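Search this site
Search
Enter keywords

Phone diary, still May

Day two with the Onport. Typing this on it, on the train, one thumb. Keyboard is cramped but I'm getting quicker. Autocorrect has already decided Loubna is "Lounge".

Battery first, as it's all anyone at work asked me. Off the charger at 7, down to 30 percent by the time I got home. Maps twice, a lot of messages, one long call with Shaimaa Belhaj about the lease. My old Skudberg would have been dead by lunch. But the Skudberg was four years old so not a fair fight.

Screen is small and I like it small. Fits the coat pocket. Brightness is poor outdoors, had to stand in a doorway to read a text. Indoors fine. Colors a bit cold, went hunting for a setting, found one called "warmth", moved it one notch, left it.

Things that annoy me so far:
- power button and volume too close, I keep turning the screen off when I want it louder
- came with a Younis news app that can't be removed, only hidden
- no charger in the box. Cable yes, plug no
- the speaker is on the bottom edge and my hand covers it every single time

Moved photos across last night. 1000 of them, over the cable, because the wireless way stopped at 20 and sat there. Took most of an episode. Contacts came over with doubles, two of everybody, three of my dentist. Merged them by hand till I got bored. Will finish tommorow.
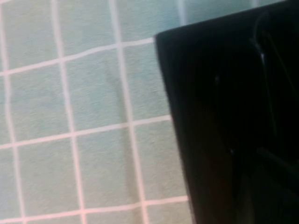
Is the Onport worth it over the Bavora?

Depends on the camera. The Bavora takes the better picture in low light and it's also heavier and costs more, so if you mostly shoot in daylight and want something you can hold in one hand, the Onport is enough.

Anyway that's what I wrote back to Loubna Mahrous, who has been asking me since before I'd even opened the box. She has the Bavora in her basket and wants to be talked out of it. Told her go to the shop and hold both. She won't.

Camera, since I'm on it. Opens fast. Shutter sound is awful, turned it off. Zoom goes to 5 and past 2 it's mush. Tried it in the kitchen with just the lamp on and got soup. Outside in the morning, really nice, sharp all the way into the corners. Front camera makes me look like I have a fever, may be accurate.

Call quality good. Shaimaa said I sounded closer than usual. She was on speaker in her car so what would she know.

Signal drops under the bridge same as always, can't blame the phone.

Update popped up at dinner. Installed it, 20 minutes, restarted twice. Moved my alarm icon to another page and I can't see anything else it did. The notes say "improvements". Great.

Still to do. Bank app wants me to prove I'm me, needs a code sent to the old phone, old phone is flat, its charger is at the office. Transfer the step counter. Find a case that isn't clear plastic, the clear ones go yellow. Sell the Skudberg or give it to mom, she keeps dropping hers. Check if the shop takes it back within 30 days opened, I threw the receipt in the bag with the box I think.

Later. Half past eleven. Battery at 5, forgot to plug in. Cable doesn't reach the bed. Putting it on the floor and using the old clock for tomorow's alarm.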